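Home | About us | Our grounds | Hire | Contact

We use cookies to remember your settings. Accept | Manage

About Humach Field

Humach Field is a grass showground run by Numetti, a small family firm. We hire it out for car club meets, plant sales and dog shows from April to November, and we have room for 200 vehicles on the grass.

The track is the part visitors ask about most. It is old asphalt with gravel worked into it, wide at the near end, with short grass on the left and the main field on the right.

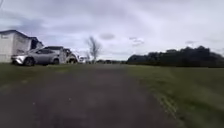 Parking and access

Visitors park on the grass beside the track, never on the track itself. Please keep to 10 mph all the way along - the surface is worn and there are no painted lines to follow. Vans and trailers should tell us when booking.

Grass on both sides means a car can pull well clear of the paving, and a silver-grey one stands out nicely against the green.
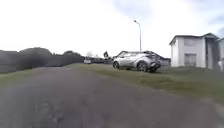
Coaches are welcome too, but we take no more than 2 at a time and they need to be booked in. Gates open at 10 in the morning unless agreed otherwise.

We have looked after the field for 18 years. Mowing is done in house and the track is checked after each winter.

Sign up to our newsletter for next season's dates.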